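Speaker notes - How to hold a protest people remember for the right reasons
Þórey Blöndal
Meltberg Community Hall, 2 January 2018

Start: wait for chairs to settle. Say hello. Ask who has been to a rally before. Ask who has helped run one. (Usually far fewer hands, and those are the people I want talking to each other at the break.)

Opening

I love this stuff. I've been standing on town hall steps with a megaphone for most of my adult life and I still get a buzz when the first bus pulls in and people climb off with their signs. So if I speed up tonight, wave at me and I'll slow down.

What I want to talk about is the Gramton library march, what we got right, what we got badly wrong, and what I'd do again tomorrow. For anyone new to town: the council wanted to close the Gramton branch and move everything to Aniten, on the other side of the river, with one bus a day. We had 52 days between the notice going up and the vote.

Pause here. Let them think about how short that is.

Part one - the ask

Our first flyer had a whole page of demands on it. Library hours, parking, the pool, the state of the footpaths, something about the mayor's car. I wrote half of it, so I can say it was a mess! People would read it at the shops and hand it back to me.

The second flyer said: Keep Gramton library open. Vote no. We printed 3,000 and they were gone in a week. People stuck them in car windows and on the noticeboard at the footy club, and one turned up taped inside the lift at the council offices.

If your group can't agree on one sentence, keep meeting until you can. It's slow and a bit painful. We had 3 meetings on that one line and a very long argument over the word "save".
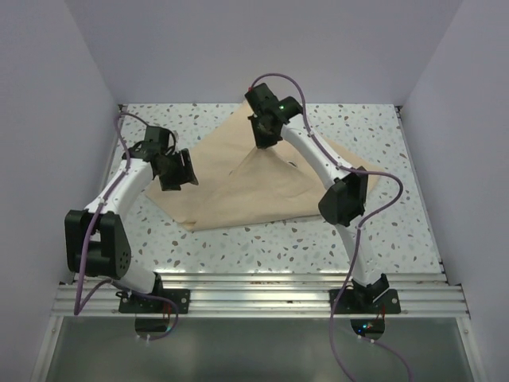 The other thing about a short ask is that it holds up when you're not in the room. A kid can repeat it. A tired councillor can repeat it at dinner. When the radio rang my neighbour out of the blue, she said the sentence, said it again, and hung up. Perfect interview.

Part two - the permit and the police

Go early. Go in person. Take the form with you already filled in, and take a map with the route drawn in thick pen.

We wanted to march down Acuña Street at noon and finish at the chambers. The sergeant looked at our map and pointed out that the hospital entrance is on Acuña Street. None of us had thought of it. We moved the route one block over and she was on our side from then on - she even rang me when the roadworks shifted.

Ask the room: what's on your route? Ambulance bays, school gates, a loading dock, a wedding at the church? Take two or three answers, keep it moving.

Rules are different from council to council, so ring your own. Don't copy our form. Ask how much notice they need and get the name of the person who told you.

Part three - marshals

My favourite part, so watch the clock!

A marshal is a calm person in a bright vest who knows where the toilets are. That's most of the job. We trained ours in an evening in the school gym. Half of them played marchers, the other half practised stopping the line at a crossing, opening a gap for a pram, and chatting with someone who was shouting at them. The shouting was a huge hit. Everybody wanted a turn.

What we told them:
Walk at the pace of the slowest person.
Don't argue with anyone on the footpath.
If someone gets hurt, one marshal stays and one goes for help.
Leave the chants to the people with the voices.
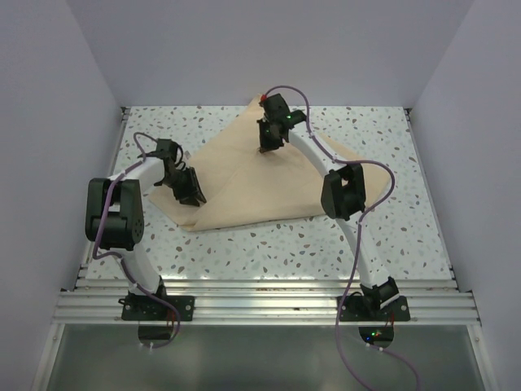 What if somebody turns up wanting a fight?
Keep the march moving and put two marshals between that person and the crowd, facing the crowd, chatting. If it goes past words, the lead marshal talks to the police. We had one bloke on the day who followed us for three blocks, and by the end he was walking at our speed.

Part four - the day itself

We hoped for a few hundred. The local paper said 1,000 and I'm happy to go with the paper. Prams, walkers, the whole under-twelves netball side in uniform. There was a brass band we hadn't booked.

Things that went wrong: the sound system died during the second speech. We ran out of water. I'd put six speakers on the list, and by the fourth people were drifting off to find lunch. Next time it's two speakers, five minutes each, and a song.

Part five - the week after

Please don't skip this. Ring every councillor. Write to the ones who were wavering and thank the ones who'd already come out in favour. Fill the public gallery on the night of the vote and be polite in it, even when it's hard.

The branch is still open. Shorter hours, and we're working on that in January, sign-up sheet by the door.

Questions, then tea.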